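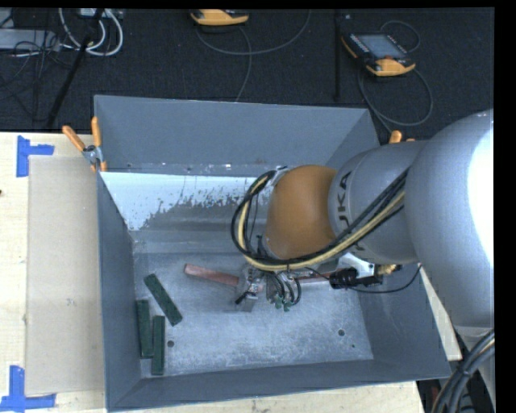 Every workshop has a bin like this one, and ours has been promoted. For 15 years the block bin lived under a bench, where it collected blocks, grit and the occasional sandwich wrapper. Now it gets a tabletop to itself and a page on the website. The three green blocks have drifted over to the left side of the floor, as green blocks will, and a reddish one is out in the middle getting all the attention. Please admire the scuffs. Freya Inskip wanted to repaint the inside in September and was outvoted on the grounds that it would only look like this again by the following week.

A few notes for people who write in asking about the bin.

The metal: gray, and scratched enough that we have stopped apologizing to visitors. The pale cloudy wear on the floor is the part we get asked about most. It does not polish out. Filippos Koutsoukos has tried.

The holes: two round dark ones in the floor, and no, we are not going to plug them. Anything small enough to fall through deserves to.

The blocks: the full set is listed in the Prinach stock book as item 457, under "misc." The green ones are dark enough to vanish in a bad light. The reddish ones are easier to find and for that reason are always the ones that get borrowed.

The table: pale wood, on loan from the Toledo room. They would like it back. They have said so in writing.

More bins, trays and tubs are in the Forano gallery, including the one with the dent.

Search this site Enter keywords Go

Contact: Room 133, ask for Freya | Page updated 2024-02-27 | © Prinach Workshop | Back to top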